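Tandico Home Forums > Laundry and Mending > Linen and cotton shirts: iron, steam or leave alone?

brerden_beth
Tue 20 August
Hello all, long time reader and not much of a poster, so forgive the ramble. I've moved to a smaller apartment and there is no sensible place for the ironing board. It lives behind the bedroom door and falls on me about twice a week. Most of my summer shirts are linen or a linen and cotton mix, and I do like them to look cared for, though I don't need a knife crease down the sleeve.

So – has anyone here given up the board completely? I've been folding things on the bed while they're still a little damp and smoothing them with my hands, and some come out lovely and some look like I slept in them. I'd be grateful for any thoughts.

oldpressboard
Welcome, Beth! I'm going to be the grump here and say keep the board. I've had mine 30 years and changed the cover maybe four times. A bed is too soft. You press down, the mattress gives, and you end up ironing wrinkles in. For collars and plackets you need something firm behind the cloth.

minalport_mags
I love you, oldpressboard, but I haven't owned a board since we moved to Minalport and my shirts are fine :) The whole trick is in the washer. Low spin, take them out the minute it stops, give each one a good hard snap by the shoulders, and put it on a wide hanger. Button the top button and the third one. Then leave it be until it's nearly dry.

For folding I do use the bed, because it's the only flat thing in this house big enough for a whole shirt with the sleeves out. Mine is one of those pale blues that shows every line, so I've had plenty of practice.

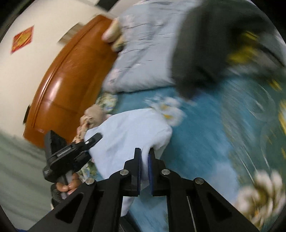 Pale blue one on the bed, mid-fold

Once it's flat I smooth from the middle out to the side seams, then bring the sleeves in, then fold up from the hem in thirds. I was taught to go collar first and it never sat right in the drawer.

tuhiwai_tess
Oh, I'm with Mags on the hanger but not on the low spin. Our place is up at Tuhiwai and it's humid from April on, so anything that goes on the line dripping is still damp the next morning and starts to smell. I spin at the regular speed and accept a few more creases. A handheld steamer takes out most of them while the kettle boils.

oldpressboard
A steamer on linen! It relaxes the cloth and then you sit down in the car and you're back where you started. A hot iron on damp linen stays put much longer. I'll die on this hill, very comfortably, in a pressed shirt.

tuhiwai_tess
Ha! You may be right about the car. I work from home, so my shirts mostly just have to survive a kitchen chair.

cottonwood579
Could I suggest the middle road? I fold a thick wool blanket in four, lay it on the kitchen table with an old cotton sheet over the top, and iron on that. It's firm enough for collars and wide enough that you aren't shuffling the shirt along every few inches. When I'm done it goes back in the closet. Do check your table can take the heat first – mine has a faint pale patch from before I learned to use the thicker blanket.

minalport_mags
Now that I like. I might even iron a collar again.

brerden_beth
You are all so kind, thank you! I have a wool blanket from my aunt that is too scratchy for anybody to sleep under, so I'll try cottonwood's table idea this weekend for the collars, and Mags's hem-up fold for everything else. oldpressboard, the board is staying behind the door for now, so you haven't lost yet. Does anyone know if spray starch is all right on the linen mix, or does it flake?

oldpressboard
Light coat, let it soak in for a minute before the iron goes near it, and it won't flake. Glad to hear about the board.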